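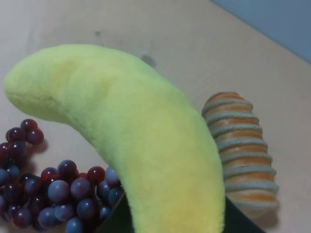 Why on earth would you teach a robot with toy food, one parent wanted to know at our last open house, when there's a perfectly good kitchen down the hall? Fair question! It's the one we hear most, and the answer covers a lot of what we do at Stovorum.

We're a small robotics lab and teaching school, and for the past 2 years almost all our energy has gone into a method we call Raneo. The idea is pretty simple to say out loud. Most robots learn to pick things up by watching lots of clean examples, one object at a time, with plenty of space. Then you hand them a pile and they fall apart. Raneo starts with the pile. Things lean on each other, hide each other and get in the way, and the robot has to work out which one to move first.

Toy food is great for this. A plush banana squashes, a bunch of fake grapes has gaps all over it, and a toy bread roll with ridges is a whole other shape to get hold of. (Real bananas also go brown by lunchtime, and we've cleaned up enough of those.)

Our first big set of recordings had 464 pick-ups in it, all guided by hand by students and staff taking turns. We trained on that and got a robot that was decent with firm things and hopeless with soft ones. So we went back and recorded more, up to 2,000 this time, and we changed how we labeled the misses. We used to throw them out. Now every miss stays in, marked with the moment the grip started to slip, and the robot learns from those too. That one change helped more than all the extra recordings did, which surprised us and made a few of us a little grumpy about the hours we'd put in.

The school side is called Zakaria and it runs in the same building. Classes are small, 4 students to a robot, and everybody gets time at the controls in the first week. You don't need to know any code when you start – you'll pick it up as you go. New groups begin in September.

What's next? We're moving Raneo over to Murkon, our newer arm, which is quicker and a lot fussier about its cables. We still can't get it to deal well with things that roll away, so if you've got ideas on that, please come by and tell us. The door's open most afternoons from 3, and there's usually coffee.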